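Proyecto de asignatura: comparación de dedos de pinza para doblar ropa con dos brazos
Grupo: Nandini Kaimal, Nithin Raju y yo, Georges Qaisi
Memoria final, parte escrita

Empiezo por lo que nos pidieron, porque al principio lo entendimos mal. El enunciado decía "comparar dos efectores finales en una tarea con material deformable" y nosotros nos pasamos medio enero discutiendo qué brazo comprar. ¡Si los brazos ya estaban puestos! Lo que había que comparar eran los dedos. Así que elegimos dos juegos: los planos de Prastitz, que son finos y entran bien por debajo de la tela, y los de Rutico, más anchos y con una goma que agarra muchísimo (demasiado, ya lo contaré).

La tarea es doblar una camiseta de manga corta. Parece una tontería y nos costó todo el cuatrimestre. Los brazos se teleoperan por parejas, uno para cada mano, y el controlador es el Brallon que tiene el laboratorio, con la configuración de serie salvo el límite de corriente de la pinza, que bajamos después de hacerle un agujerito a una camiseta de Nithin. Perdón otra vez, Nithin.

Cómo lo hicimos

Repetimos el doblado 100 veces con cada juego de dedos, siempre con las mismas prendas y turnándonos a los mandos para que no dependiera todo de quién tuviera mejor pulso (Nandini, con diferencia). Dábamos por fallido un intento si se soltaba una punta a mitad del pliegue, si la pinza cogía dos capas cuando queríamos una o si había que parar y recolocar con la mano. Lo apuntábamos en una hoja de cálculo que acabó con 1412 filas, porque a Nandini le dio por registrar cada agarre por separado y no solo cada camiseta. En su momento protestamos bastante, pero luego todo el apartado de resultados salió de ahí.

El movimiento que más nos interesaba era el de los dos brazos a la vez: uno coge por el lado del cuello, el otro por el del bajo, y entre los dos llevan el borde largo hacia dentro. Si uno va un pelín adelantado, la tela se tuerce y el pliegue sale en diagonal. Con la azul marino, la del dibujo del ratón, es con la que más practicamos.
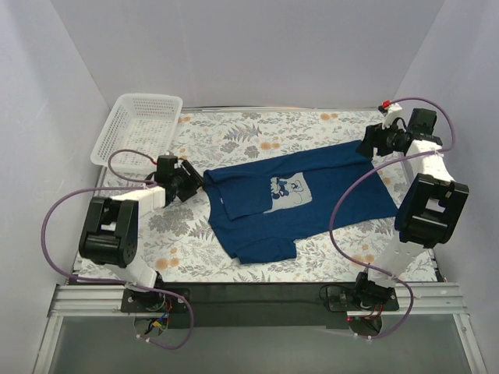
Muthu Shenoy comentó al leer el borrador que estábamos mezclando dos cosas, el agarre y la coordinación, y que un pliegue torcido no dice nada de los dedos si el operador ha movido un brazo antes que el otro. Según Muthu, había que separar los fallos por causa y rehacer la tabla entera antes de sacar ninguna conclusión.

Pues tenía razón, y nos fastidió la semana. Volvimos a la hoja, añadimos una columna de causa y fuimos fila por fila. Los de coordinación los sacamos del recuento y los dejamos en un anexo.

Resultados

Con los Prastitz nos quedaron 31 intentos fallidos por agarre. Casi todos son de punta que se escapa, sobre todo en el bajo, donde la costura es más gruesa y el dedo plano resbala un poco. Con los Rutico casi nunca se suelta nada, pero cogen dos capas cada dos por tres, y encima al abrir la pinza la goma se queda con la tela y te deshace el pliegue que acababas de hacer. Salieron más fallos en total y, sobre todo, fallos más pesados: una punta suelta se vuelve a coger en un momento, pero un pliegue deshecho te obliga a empezar.

En camisetas finas yo me quedo con los planos sin pensarlo. En una sudadera que probamos al final (fuera de la comparación, por curiosidad) ganaron los Rutico de calle, y me habría encantado tener tiempo para medirlo bien.

Cosas que cambiaríamos

Usar la columna de causa desde el primer día. Sujetar mejor los cables antes de empezar cada sesión, que eso lo aprendimos tarde. Y probar unos dedos mixtos, plano por abajo y goma por arriba; Nithin dibujó unos y los mandamos imprimir al taller Warrier, pero llegaron con el agujero del tornillo mal puesto y ya no daba tiempo a repetirlos. El diseño está en la carpeta compartida por si lo quiere el grupo del año que viene.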